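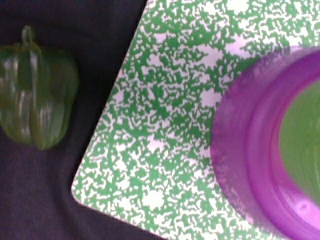 **Does paying extra for "vine-fresh" peppers get you a longer-lasting pepper?** Our results don't support it, and the store's own wording never quite says so either.

## Where the claim comes from

Cavska is a grocery chain with a branch near campus. It sells two lines of green bell peppers. The cheaper one is Kakow. The other, Tetirham, costs 30 percent more and carries a card on the shelf saying the peppers "stay crisp for days longer." Longer than what, the card doesn't say. We wrote to the store and got back a leaflet with the same sentence in larger type.

Our group wanted to know if a shopper could tell the difference at home. That is a smaller question than the one the card raises, but it is the one we could afford.

## What we did

We bought 200 peppers in January, half from each line. They went into the two refrigerators in the Begum Hall teaching kitchen, mixed evenly so that a warm shelf wouldn't favor one line. Each pepper got a number on a paper tag. The person squeezing and scoring did not know which line the number belonged to, at least in theory. Tetirham peppers come with a small sticker, and peeling it off left a mark on the skin that two of us learned to spot. We should have bought stickers of our own and put them on everything.

A pepper was scored as firm, soft, or spoiled. "Soft" meant the wall gave under a thumb without springing back. We argued about this a lot in the first week and changed our minds once, so the early scores are less reliable than the later ones.

## Results

At the end of the second week, 133 peppers were still firm. The two lines were 2 peppers apart. Tetirham had the lower number, but we wouldn't read anything into that. A gap so small could come from one person having a strong thumb.

Weight loss looked more promising at first. The Kakow peppers seemed to dry out faster, until we noticed they were smaller to begin with. Once we compared only peppers of similar size, the gap mostly went away.

## What we don't trust

- All the peppers came from one branch in one month. We have no idea how long any of them sat in a truck.
- Firmness by thumb is a poor measure. A proper pressure gauge was on our equipment request and was turned down.
- The kitchen is shared, and the doors were opened far more often than at home.

Any of these could hide a real difference. It would have to be a fairly shy one, though, and the card promises days. Our view is that the person selling the pepper should have to show the test, and so far we have only seen the leaflet.

We did not test taste. Several people asked us to, mainly at lunchtime.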